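Fifty-one winters of wool: a talk with Karim Hamdy

4/7/26

The workshop is on the ground floor of a former bakery in Skodholm, two streets up from the harbour. Karim Hamdy has mended blankets, throws and heavy coats in it for most of his working life. He is the second owner of Fahmy, a small business that takes in bedding from private homes, two guest houses and, in the winter months, the ferry company.

He had the kettle on when I came in and cleared a chair for me by moving a pile of invoices to the windowsill.

"I did not plan to do this," he said. "I was trained to cut suits. Then the man who had the shop before me broke his wrist and asked if I would come in for six weeks. I stayed."

Most of the work is plain repair. People bring in blankets with burnt corners, torn bindings, moth holes, places where a dog has slept and chewed. Hamdy looks each one over at the counter and gives a price on the spot. If the price is more than the thing cost new, he tells them so, and he says that around half of them leave it with him anyway.

"It was on their mother's bed, or they had it at university. I don't ask. If they want it mended, I mend it."

He is less patient with the advice people have been given about washing. In his view, more blankets are ruined by washing machines than by moths, and the worst harm is done by heat. Wool shrinks and thickens. Fleece does something different: the pile clumps at the ends and goes hard, and once it has gone hard there is not much anybody can do.

"Thirty degrees. No softener. People put softener in fleece because they want it soft, and it leaves a coating on the fibres, and then it goes flat and a bit greasy. Then they put in more softener."

I asked about tumble dryers. He shook his head for some time before answering.

"If you must, no heat. But hang it over two lines, so that the weight is spread. With one line you get a crease down the middle and it can stay there for months. And shake it before you hang it, and shake it again when it comes down." 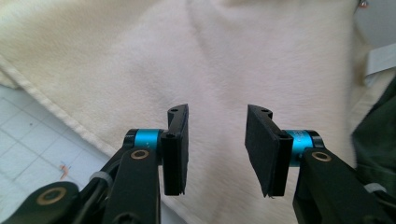 Magdy Samir takes a softer line on dryers, and told me by telephone that a fleece will come to no harm on the lowest setting if it is taken out early and left over the back of a chair to finish. In a flat with no balcony, Samir said, two lines are a luxury, and a blanket that takes three days to dry indoors will smell worse than it did before it went in.

Hamdy had heard this argument before. "Fine, for a flat. But then open a window."

He feels more strongly about storage. Plastic bags, particularly the kind that have the air sucked out of them, he will not have in the shop. He has seen good blankets come out of them with folds that no steaming would shift. He tells customers to use an old cotton pillowcase, to fold the blanket loosely and to take it out once in the summer, usually in July, and fold it a different way. Pale colours should be kept away from bare wood, which can stain. He puts cedar blocks in with wool but says they lose their smell quickly and have to be sanded down a little every year.

"Lavender is nice. I don't know if it does anything. My wife likes it."

The trade has changed a good deal in his time. When he started, almost everything over the counter was wool, much of it from the mill at Kolodlow, which wove a heavy striped blanket that people in this part of the coast were given when they married. The mill closed and the stripes are now hard to match. Hamdy keeps a drawer of yarn pulled from blankets that were past saving, sorted by colour in old biscuit tins, and when one of the striped ones comes in he goes to the drawer first.

"The red is nearly gone. There is plenty of the green, for some reason. I have never run short of green."

Today he gets far more fleece and mixed fibre, and for a while he turned it away. A fleece throw can be bought for very little, and he did not think anyone would pay to have one looked after. He changed his mind when a customer came back three times with the same one. He will now replace an edge, close a tear or put a patch on the back, using a ballpoint needle and a long stitch so that the cloth can stretch. He does not darn it, as there is no weave to follow.

"It is not difficult work. You have to go slowly or it puckers. A beginner can do it at home with a bit of practice, and I tell them that. Some of them do, and some bring it to me afterwards."

He has taught an evening class at the library in Jarmont for the past seven years. It runs for six sessions, and the first is spent entirely on threading needles, tying off and sewing a straight line by hand. There were complaints about this early on. He kept it as it was. By the fourth week they are binding edges with blanket stitch, and in the last they bring something from home and work on it while he goes from table to table.

I asked him whether younger people come. They do, he said, more than before, and they are often neater than the older ones because nobody has taught them bad habits yet. What they lack is time. They want to know how long a job will take, and he finds it a hard question.

"A binding on a double blanket, by hand, a good afternoon. But you put it down, you pick it up. It might take until Christmas. That's all right."

The rent on the old bakery is due to be looked at next year and he does not know what will happen. He has no plan to retire. His daughter does the accounts and has put the price list online, over his objections, and he admits that it has saved him some conversations at the counter.

A woman came in while we were talking, with a brown checked blanket over her arm and a hole in it the size of a saucer. Hamdy spread it on the counter, turned it over, turned it back and rubbed the edge of the hole between his finger and thumb.

"Moth," he told her. "Have you got a carpet in that room?"

She had. He wrote out a ticket, told her to vacuum along the skirting board and under the bed, and said it would be ready in two weeks.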